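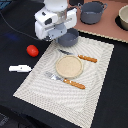
Kitchen Technology Evaluation, Skonurby Assisted Living Services
Progress report: Cuvodel table-setting arm, second review period
Prepared by Killian Carré for Ama Zakaria, Program Funding

Summary

We are two months into the Cuvodel trial and I can't yet recommend that you release the purchase money. The arm does more than it did in the first period. It still does less than the brochure says, and the gap is widest in exactly the places our residents would notice. I'd like to keep the unit through the end of October and decide then.

What we set out to test

Cuvodel is sold as a kit: one arm, one gripper, a control box and a set of ready-made routines the vendor calls "table skills." The claim that interested us was that the arm can lay and clear a single place setting with ordinary household items, in a room it hasn't seen before, after a short setup. If that held up, one unit could take some of the lifting and reaching off residents with weak hands who still want to eat at their own table.

The test layout is a woven placemat on a black tabletop, with a plate, wooden-handled utensils, a small pot and a larger two-handled one. We also use a tomato, which the vendor lists as a "delicate item." We move things between attempts. The vendor's demonstration doesn't, and I think that explains a good part of the difference in results.

Results so far

We logged 200 attempts at the small pot this period. The arm completed 119 of them to our standard: picked up by the rim, moved to the marked place, set down upright, no help from staff. The vendor's support desk at Illalard counts the same log differently. They include attempts where the pot ended up in the right place after a person nudged it. I don't accept that way of counting. A resident who has to stand up and nudge the pot has gained nothing.

Rim grasps are the best thing it does. When the fingers come down square on the near side of the pot, it usually works. When the pot has been turned or pushed close to the edge of the placemat, the arm slows down, tries again, and often stops and waits for someone to press the button.

The larger pot is not ready. We stopped logging it partway through because the arm kept going for one handle and lifting the pot crooked. Illalard says a two-handle routine is coming. They said that in the first period too.

Utensils are mixed. Fetching a knife by its handle is acceptable. Putting it down neatly beside a plate is not, and the final angle seems to be a matter of luck. The tomato went better than I expected. None were crushed, though several were dropped.

Setup and staff time

The brochure promises a setup of under an hour. Our first took 247 minutes, including a call to Illalard while they found the right version of the software. The second was quicker, but it was done by the same person, who by then knew which steps in the manual to ignore. I would like to see someone new do it before we believe any number.

The gripper cable is a worry. It hangs in a loop outside the arm and can cross the table. On our bench that is a nuisance. In a resident's kitchen, with a hot pan nearby, I would call it a hazard. I have asked twice for a routing clip or a sleeve and have been told it is "on the list."

The dark tabletop was my choice. Overhead light leaves a glare on it, and I wanted to know if that bothers the arm. So far I can't say. Some bad runs came with the lights on full, and some came with them off.

Cost

Spending is inside the approved amount. The trial fee covers the loan of the unit and remote support. It doesn't cover replacement finger pads, a charge that was missing from the original quote and that I have disputed in writing. Please don't approve any invoice with that item on it until you hear from me.

Comparison unit

You asked whether we had looked at anything else. Lambrakis has offered a loan unit with a simpler gripper and no ready-made routines. It would mean more work for us up front. Their salesperson was willing to say what it couldn't do, so I have asked for written terms.

Next period

We will repeat the small pot test with the same count and the same rules, so the two results can be set side by side. A staff member with no part in the trial will do one full setup from the printed manual. The larger pot goes back on the schedule only if the new routine arrives. No residents will be in the room while the arm is powered until the cable is dealt with.

Decision needed from you: permission to extend the loan through October at the current fee. Illalard wants an answer before they will book support hours.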